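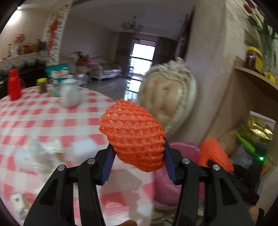 Fruit net over the checked tablecloth, both gripper tips closed on it.

Nov 26, 2024

Day 8 of the kitchen and dining room set. Target from Friesen is 100 good takes per object group before the end of the week, and I have 81 for packaging, if you believe my own idea of what a good take is. I'm less sure of that than I was on the weekend.

The foam nets are the worst thing on the list. They squash, they spring back, they catch on the tips, and no two grabs look alike. Rui Garcia says that's the whole point, the model needs the mess. Maybe. What I see is me getting better at picking up fruit nets. By the twentieth take I'd worked out to come in from the sides and squeeze slowly, and after that every take was the same take. If the thing learns anything it will be my habits, including the bad ones.

I put this to Raymonde Li on the phone and she read me a line from the Nisten guide about "natural variation". I asked her what natural variation looks like when a person has been tidying the same table since breakfast. She said to swap hands. So I swapped hands for 21 takes and dropped a lot of them. The guide says to keep drops if you recover within the same take, and throw them out if you don't. I kept a few I probably shouldn't have.

Other gripes. The checked cloth is shiny and throws the light back, and I'd like to know whether anyone looked at that before they picked this house. The chandelier room past the table is far too dim to use after four. The jar with the yellow lid is in the back of nearly everything I've done, so I expect the model will come away thinking fruit nets live near yellow lids. I wrote that in the comment box. The box takes 100 characters, so they got half of it.

Jineo's people did a set like this in February and claimed it helped. Helped with what, I asked. Rui sent me a chart with no numbers up the side.

Tomorrow: crinkly bags and foil, then the rest of the nets. Bring the other wrist strap, charge both units tonight, and ask Raymonde again about the drops.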